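4 Wrist-view perception and the grasp planner
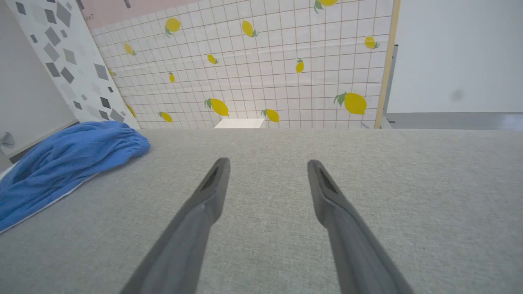
The planner runs at two rates. The slow loop takes a wrist image, finds the cloth and proposes a grasp. The fast loop moves the arm towards that grasp and checks, at 40 Hz, that the joint targets stay inside the safe set described in Section 3. Earlier versions of Clirnico used a single loop for both jobs, and the arm would pause whenever the segmentation step took longer than usual. Splitting the loops removed the pauses but brought a new problem, which is that the image behind a proposed grasp may be out of date by the time the fingers arrive. Section 4.3 deals with this.

All software described here is part of the Clirnico stack. The message layer, called Fustport, is kept separate so that it can be swapped out, and nothing in the planner depends on its internals.

4.1 Finding the cloth

The segmentation network labels each pixel as cloth, support, tool or other. Support means the surface on which the cloth rests. Tool means any part of the gripper. Everything else, including walls, floor and printed panels, goes into the last class.

Figure 3. Wrist view used as input to the slow loop. The two fingers are open over the grey fabric, with the blue cloth to the left and the lemon-print panel behind.

The figure shows why colour alone is a poor cue for the support class. The fabric and the fingers are both grey, one light and one dark, and in low light the gap between them closes. In our first tests a threshold on brightness was good enough at midday and failed late in the afternoon. We now mask the fingers before the network sees the image. The mask is computed from the gripper opening and the known camera mount, and it is grown slightly to allow for play in the joints. Pixels under the mask are set to the tool class and are not passed to the loss during training.

The background needs more care than we expected. A printed pattern such as the lemon tiles has strong edges and saturated patches, and a network trained only on plain backdrops tends to report small islands of cloth inside it. Two changes helped. We added patterned panels to the training images, and we dropped any cloth region that does not touch the support region. The second rule is crude. It will reject a garment that hangs entirely in front of a wall, and users who work with hanging garments should switch it off.

The training set holds 521 labelled wrist images. Labels were drawn by hand on still images and then checked by a second person. Where the two disagreed about a hem or a lining, the pixels were marked as unknown and left out. This happened most often at thin pale borders, where a lining meets a surface of much the same brightness.

4.2 Proposing a grasp

Given a cloth mask, the planner looks for places where the fabric is already raised. Folds and gathers are better targets than flat areas, as the fingers can close on them without pressing hard against the support. We do not measure depth at the wrist. Instead, a second output of the network gives a fold score for each cloth pixel, trained from short scripted grasps in which the arm tried a point and recorded whether the gripper closed fully. A full closure counts as a miss.

Candidate points are taken from the peaks of the fold score. For each one the planner works out a closing direction at right angles to the local fold line and tests whether the arm can reach it. A candidate is thrown out if either finger would pass below the support plane, or if the path of the open gripper crosses an object that is labelled neither cloth nor support. Small flat objects are the difficult case here. They cover few pixels when seen at a shallow angle near the back of the surface, and a smoothing filter can remove them altogether. For that reason we run the collision test on the raw labels and use the smoothed ones only for choosing the grasp.

When the cloth lies at one side of the view, as in Figure 3, part of it may be out of sight. The mask then ends at the image border, and the planner cannot tell whether the best fold is inside the view or beyond it. It deals with this by making a short sideways move towards the side where the mask meets the border, taking a second image and planning again. The number of such moves is limited to 2. After that, the best candidate seen so far is used, even if the mask still meets the border.

Gathered edges deserve a separate remark. They give high fold scores along their full length, so the peaks are close together and their order changes from one image to the next. Without correction the target jumps along the edge and the arm appears undecided. We add a small cost for moving away from the last accepted target. The weight was set by hand and has not been tuned for other fabrics.

4.3 Handling old images

Each grasp proposal carries the time of its source image and the arm pose at that time. The fast loop compares this pose with the present one and shifts the target to match, which is enough as long as the cloth itself has not moved. To catch the cases where it has, the slow loop keeps running during the approach. If a new mask differs from the old one near the target, the fast loop stops the approach, opens the gripper and waits for a fresh proposal.

The comparison is made in a small window around the target. We tried comparing whole masks first, and this led to many needless stops, mostly from flicker at the far edge of the support and on glossy parts of the floor behind it. Neither has any bearing on the grasp.

There is one known fault. During the last part of the approach the fingers hide the target, and the window contains mostly tool pixels. The check is then skipped and the grasp goes ahead on the last good image. A touch sensor in the fingertip would be the proper remedy, and the driver for one is under test in the Fajardo branch. It is not used for any result in this paper.

4.4 Logging and replay

Every slow-loop cycle writes the image, the labels, the candidates and the reason each rejected candidate was dropped. The replay tool, Clirnik, reads these logs and runs the planner again without the arm. Given the same image, pose and settings, it must return the same ranked list, and a nightly test fails if it does not. Most of the faults described in this section were found by replay. The jumping target in particular was easy to see once the ranked lists from successive cycles were printed next to each other.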